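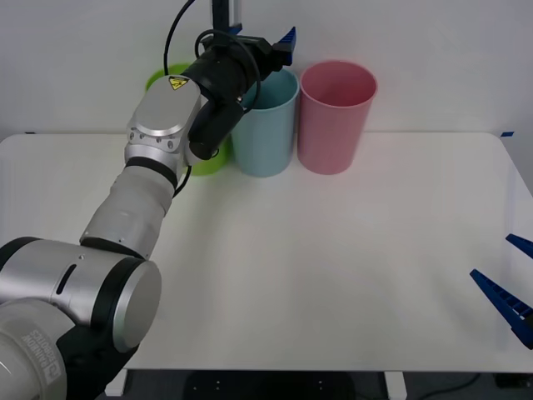
Cups in a row at the back of the white table, green and light blue among them.

# skovholm-cups

4 min read

Data card + readme for the cup part of the Skovholm tabletop set. Wrote this fast, will tidy later. Last edit 27 October 2024.

## What it is

Short clips of plastic cups on a white table. Cups get lined up, nested, un-nested, moved to the other side, lined up again. No drinks, no food. The plates and bowls are in a seperate set (Blöndal), don't look for them here.

- 333 clips
- 40 held back for testing, listed in `holdout.txt`
- 195 have a written note, the rest only have the task name
- 4 task names, see below

## Tasks

`row` - cups end up side by side near the wall, openings up. Gap between cups doesn't matter. Touching is fine.

`nest` - all cups into one stack. Any color order unless the note says so.

`unnest` - stack to singles. Clip ends when the last cup is standing by itself.

`shift` - whole row goes left or right, same order as before.

If a cup falls over the clip stays in. Marked `tipped` in the tags column. If it rolls off the table, clip is out.

## The cups

Plain plastic, from Zarkby, the picnic pack. Thin walls, and they stick together when pushed down hard, so some `nest` clips were followed by a bit of swearing (no audio, relax). Washed once before we started and then the stickers came off. Two have a faint ring of glue left on the bottom. You won't see it when they're upright.

Color names in the notes are whatever the person writing felt like. "Light blue" and "sky" are the same cup. "Green" is always green. I started a clean list in `colors.csv` but it only covers the `row` clips so far.

## Table and wall

White table, white wall behind. Light cups don't stand out much, worth knowing if you're doing outlines. Early clips had a gray cloth on the table, dropped it after it kept wrinkling under the stacks. Those clips are not in this release.

Row position is measured from the back edge of the table, not the front. Older notes say "far" and "back" for the same thing, treat as equal.

## Files

```
clips/
notes.csv
colors.csv
holdout.txt
tags.csv
```

`notes.csv` is clip id, task, note. Commas inside notes are quoted. A few notes have a trailing space, strip it.

`tags.csv` can have more than one line per clip.

## Known problems

- Left/right in notes is from the viewer's side. A few early `shift` notes have it flipped. Fixed the ones I found.
- `unnest` is short on clips compared to `row`. Ran out of afternoon.
- Some stacks lean. Counted as done if they stay up to the end of the clip.
- Task name `line` in old exports = `row`.
- No clips with cups upside down. Planned for the next one, probably under Drurnidar with the mugs and jars.

## Using it

Fine for research and class work. Please don't mix the held back clips into training, even for a quick look. If you publish something, say "Skovholm cups" and the version you pulled. Dont re-upload with new ids, it makes the bug reports impossible to follow.

Changes go in `CHANGES`, newest on top.

## Comments

**mossbucket**
Is the cup order in the note left to right? Took me a while to work out on the `shift` ones.

**maintainer**
Yes, left to right as you look at it. Adding that to the csv header.

**tern_04**
colors.csv has "lt blue" and "light blue" as two rows. Same cup?

**maintainer**
Same cup. Merging.

**pannekoek**
Got the same pack from Zarkby, can confirm they jam. A little twist helps. Any chance of the gray cloth clips as an extra download?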